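Workshop Notes – Desktop Cases and Drives

**Changing a hard drive in a caddy-type case**

Work on a flat bench with the case on its side and the access panel facing up. Shut the machine down, switch off the supply at the rear, pull the cord, then hold the power button for 10 seconds. Touch bare metal on the chassis before reaching in. A wrist strap clipped to the chassis is better, particularly in February, when the air in most workshops is dry.

Note the two cables on the old drive before removing them. The data plug on a latching cable has a spring clip that must be squeezed first. Pull on the plug body, never on the wires. The power plug is stiffer and comes out with a slight side-to-side rock of no more than 2 mm.
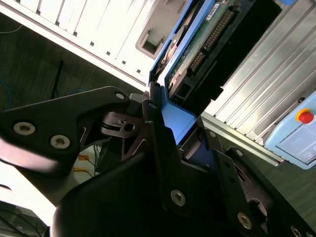 Plastic caddies hold a drive by pins that sit in its side holes, with a flexible lip or tab at one end for handling. Spread the caddy just enough to free the pins on one side, then roll the drive out. Grip the caddy by its plastic and keep fingers off the circuit board. On the blue caddy here the green board on the underside of the drive faces outward, with its small components and gold pins exposed, and the flared front lip is the part to hold. A drive put down on a metal bench should rest on an antistatic bag, board side up.

Check the interface before ordering a replacement. Older drives with a double row of pins need a wide ribbon cable, and a SATA cable will not fit them. Pillay sells adapters for this, but a matching drive costs less trouble.

Caddy pins break with age. Tomden packs spares in bags of 9, under part 173. Fit all the pins; a drive held by two will hum against the cage.

**Routing cables before closing up**

Most faults after a drive change come from cables. A data cable bent sharply at the plug works out of its socket over time, and a slack power lead can reach the fan – check both with the panel off.

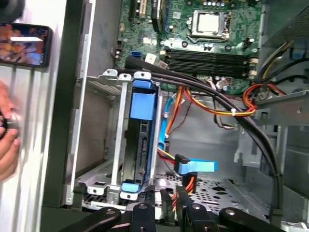
Trernness Workshop Sheets, No. 9, page 2

Leave the data cable a wide, easy curve. The light blue one beside the drive runs down to its connector this way, with the red, yellow and orange power wires bundled next to it. Long cables crossing the case can be gathered with a small zip tie, as the two black ones are. Trim the tail flush and turn the head of the tie away from the motherboard.

Flimari reusable straps are a fair substitute for zip ties in a case that is opened often. Do not tie data and power cables into one tight bundle – the next drive change will mean cutting it.

Before refitting the panel:

- Push each plug home by hand and tug it once, lightly.
- Check that the caddy is fully seated in the cage.
- Turn the case fan one revolution with a fingertip.
- Run the machine for 10 minutes with the panel off and listen for contact between fan and cable.

If the new drive does not show in setup, power down, unplug the cord and reseat the data cable at both ends.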